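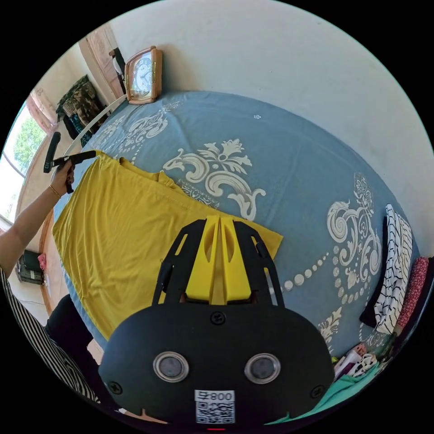 Fig. 1. Double bed, with the gripper in the foreground.

Reading the Old Ground: The Lenihan Burying Ground at Grekeveck
Student project report by Mairéad Quinlan
Faculty reader: Kieran Phelan

When I signed up for the local history project last fall I was hoping for the town library, where it is warm and there are chairs, and I ended up in a hillside cemetery with a clipboard and wet socks. I am very glad I did! The Lenihan ground sits above the river road in Grekeveck, behind an iron fence that leans out toward the ditch, and it was the main burying place for the parish until the new cemetery at Plelitz opened across the valley.

My question was a fairly small one. I wanted to know how the wording and carving on the stones changed when the slate cutters gave way to the marble shops, and whether families who owned larger lots changed their habits first. The ground has 700 burials in the sexton's ledger, but a good many were never marked, or were marked with wood that has long since rotted away. I chose 200 stones for my sample, taking whole rows so that I wouldn't just drift toward the pretty ones (it is very hard not to do this).

For each stone I wrote down the material, the shape of the top, any carving, and the full inscription, and then looked up the name in the ledger. Slate I could usually read in the early morning, when the light comes in low from the side. Marble was much harder. It goes soft and sugary on the weather side, and on several stones I could feel letters with my fingers that I could not see at all. I did not use chalk or shaving cream on anything, and I would beg anyone who follows me not to either, as both can harm the stone.

The older slates nearly all begin "Here lies the body of," and the carving is mostly urns and willows. The marble stones prefer "In memory of" or simply a name, with clasped hands, lambs for the children, and now and then an open book. The large family lots along the upper path did take up marble first, as I had guessed, but they also kept their old-fashioned wording the longest, which I hadn't guessed at all. Mr. Phelan thinks the grandparents may have been choosing the words while the sons paid the bill.

The ledger gave me some trouble. Lot 2713 appears in it twice under two different families, and the lot numbers skip wildly, so I suspect they were carried over from a deed book at Utia that I have not been able to see yet. I would like to go there next.

Utia Local History Project | Contact the project office | Back to top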